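4.2 What the front pocket is for

I went into this part of the study expecting to write about books. Books are heavy, parents complain about them, and most of what I'd read before we started was about weight. But when Yen-ting Mok and I sat down with the packing diaries (126 of them, kept by families in Lowther through November), the thing that kept coming up was the small pocket on the front of the bag. Kids have opinions about that pocket! One girl wrote that the main part is "for school" and the front is "for me," and I've been quoting her to anyone who will listen ever since.

So let me back up a little and say how we sorted things. We asked each family to write down what went into the backpack, where it went, and who put it there. We didn't hand out a list of categories beforehand, which made the coding slow. Ya-wen Poon and I ended up with 900 separate entries, and we argued over plenty of them. Is a pencil case a school thing or a personal thing? In the end we coded it by where it lived. If it went in with the books, it was school. If it had the front pocket to itself, we called it personal, even though what's inside is mostly the same pencils.

The books behaved just the way you'd guess. They went in the big compartment, usually first, usually flat against the back, and in most diaries a parent had put them there. Picture books and comics were messier. They're wide and they slide around, and a few families told us they go in last so they can come out first on the ride home. I'd like to follow that up, because the children who packed their own comics were also the ones who could tell us where everything else was.

Zippers matter more than I'd thought, too. A bag with several compartments sounds like a gift to a tidy child, but a child who can't tell the zippers apart at 7:30 in the morning opens the wrong one, gives up, and stuffs everything in the top. Siu-fong Su's idea was that pull tabs and little loops work as landmarks, something the hand can find while the eyes are still on breakfast. The bag in Figure 3 is a good one for thinking about this: it has several compartments on the front, and the pulls and loops are small and the same general pink as everything else.

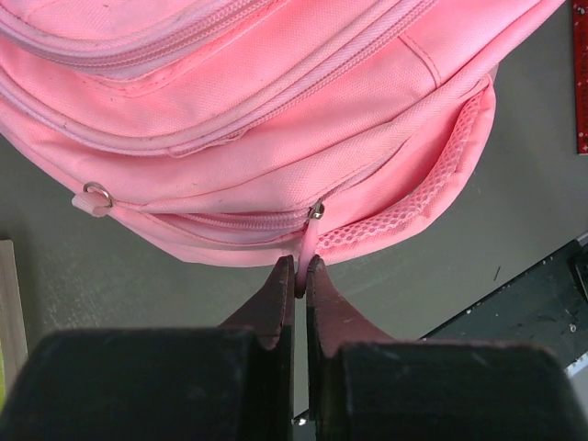
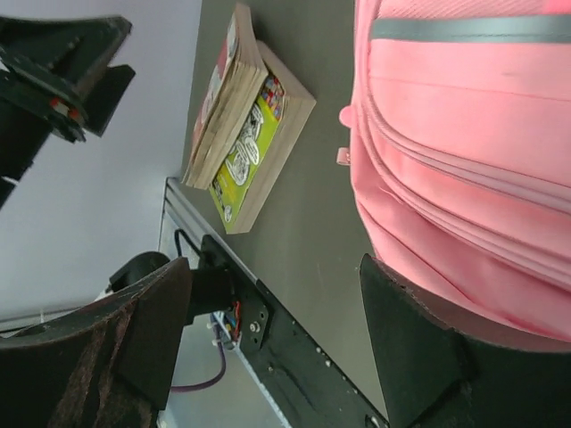
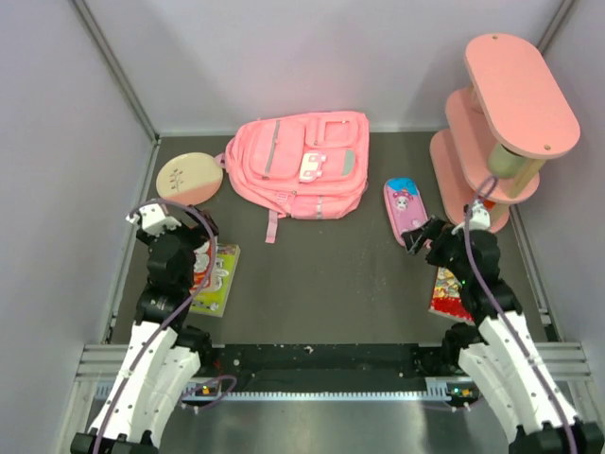 Figure 3. The pink backpack. First: a pull tab on the lower front pocket zipper. Second: the bag next to two stacked paperbacks. Third: the bag with a pencil case, picture books, a coaster and a three-tier shelf.

When we visited homes, we noticed how often the packing spot doubled as something else. It was a desk, or the end of the kitchen table, or the floor by the door, and the school things shared it with whatever already lived there. I don't think that's a problem in itself. The families with the calmest diaries had just as much stuff out as everyone else, but they packed in the same spot every day, and the bag started out lying down and open.

We also tried a small change with 20 of the families. For 2 weeks, the child picked one thing each evening that would always go in the front pocket, and the parent stayed out of it. Parents told us the mornings felt shorter. I wouldn't lean on that too hard, as we didn't time anybody, and Pui-shan Wu has pointed out (fairly) that a family willing to try this is probably a fairly patient family to begin with. What I'm more comfortable saying is that the children kept the pocket going after we stopped asking. Section 4.3 takes up what happened to their lunch boxes, where the picture is a good deal less cheerful.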